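The Laundry Paper

By the middle of February the result had a name, a project page and a lunch scheduled in its honor, and the only person at Nusar who didn't believe in it was Rodica Neagu, who had produced it.

The result went like this. You took a two-armed robot that had been taught to handle cloth on a drying rack, and you let it practice. Then you threw away every attempt it was sure of. You kept the ones where the confidence number wobbled, and you trained it again on nothing but doubt. Rodica had suggested this at a meeting, mainly to get the meeting to end. Morris wrote it on the whiteboard and drew a box around it, and a thing in a box gets funded.

They called the method Vustard. It was supposed to stand for something, and Morris was still working out what.

She ran it on 3000 attempts and set it against the old policy, which had also been given 3000, so that everything would be fair. On the rack with two hangers, the old policy dithered. Vustard did not dither. It reached for the cloth like a man reaching for the last roll at somebody else's table.

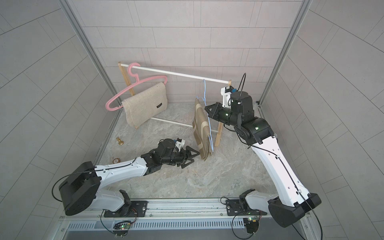 "It's beautiful," said Morris, who had come in to watch and was standing where he always stood, in front of the monitor she needed.

"It's attempt 1058," said Rodica.

"What's wrong with 1058?"

"I don't know. It's the one I keep going back to."

She had been back to it eleven times. In the log, 1058 was a success. It was in fact the most successful success of the lot, with a confidence so high that the plotting script had shortened the axis to be polite. The trouble was that under her own rules an attempt like that should have been thrown out before training, and it hadn't been. Something had let it in. If something had let in one, it might have let in others, and then the doubt she had trained on wasn't doubt at all, and the box on the whiteboard was a box around an ordinary mistake.

She explained this to Morris. He listened the way people listen to the safety talk on a plane.

"But it works," he said.

"It does work."

"So the mistake works."

"That would be a different paper."

"Would it be a shorter one?"

She went home at seven and came back at nine, having eaten crackers over the sink. The building at that hour had only the hum of the vents and the floor polisher two stories down. She started on the wrist footage, because the wrist footage had no opinions. The big overhead views always made the robot look as if it knew something. From the wrist you got what it had to go on, which was never very much and usually tilted.
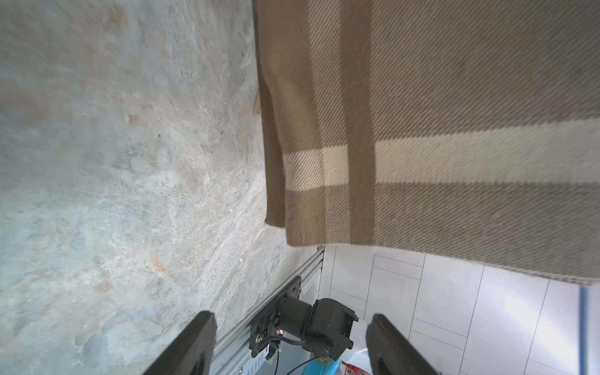 By eleven she had a theory. The filter read the confidence number at the end of each attempt, and the robot, like most of the people she had worked with, was only confident at the end if nothing had interrupted it. Pause an attempt in the middle, for any reason at all, and the number was saved as a blank. The filter took a blank for the deepest doubt there was. So Vustard had been trained on a fair amount of hesitation and on every single time somebody had hit the pause key.

She pulled the list. There were 50 of them. She looked up who had been logged in at the station for each. It was Morris, 50 times out of 50, and always a little after noon.

She thought about this for a while. Then she wrote a section heading, "Setup," and put in the picture she always used for that section, and typed underneath.

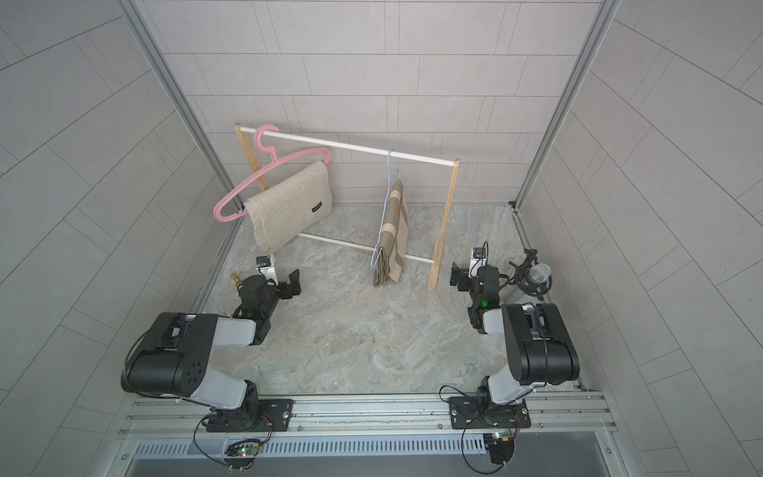 Figure 2. Workcell with both arms on the front rail. Pink hanger at left, blue wire hanger toward the center.

The heading was the easy part. Under it she had to say how the data had been selected, and there were two ways to say that. One was long and true. The other used the word "curated."

Morris came in the next day with a sandwich. She watched him put it down, lean across her and press pause.

"What are you doing?" said Rodica.

"I don't like to miss any of it," said Morris. "I pause it while I eat."

"You don't look at it while you eat?"

"I look at the sandwich."

She told him then. He took it well, and by the second half of the sandwich he had begun to take credit. The attempts he had paused were, he pointed out, the ones he hadn't wanted to miss. Wasn't that a kind of expert judgment? Couldn't you call it human selection? He had gone quite pink. He asked whether Oterness, the journal, allowed a paper to have a first author and another first author.

"We have to run it again without the 50," she said.

"And if it's worse?"

"Then it was your lunch."

It took nine days. She canceled the celebration and ate her share of the deposit, which was a tray of stuffed peppers. The new policy, pure doubt, no Morris, came out slightly worse than the old one. She ran it twice to be certain and got slightly worse both times, by the same amount, as if it had practiced.

So the paper went in with the long true paragraph on selection and a new title that Morris hated. The reviewers had three complaints. The first wanted more robots. The second wanted fewer commas. The third asked whether the figures could show what the gripper was holding, and Rodica, who had spent a month with those grippers and dreamed about them twice, sent one more.

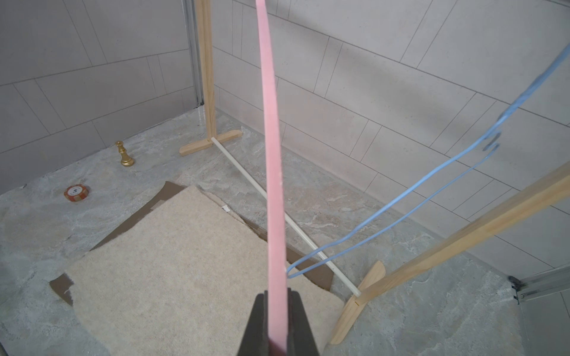 Figure 7. Wrist view: pink strip held between the fingers, carpet sample on the floor.

The third reviewer wrote back to ask about the chess piece. She put him down as a maybe and went to find Morris, who was at the station with soup.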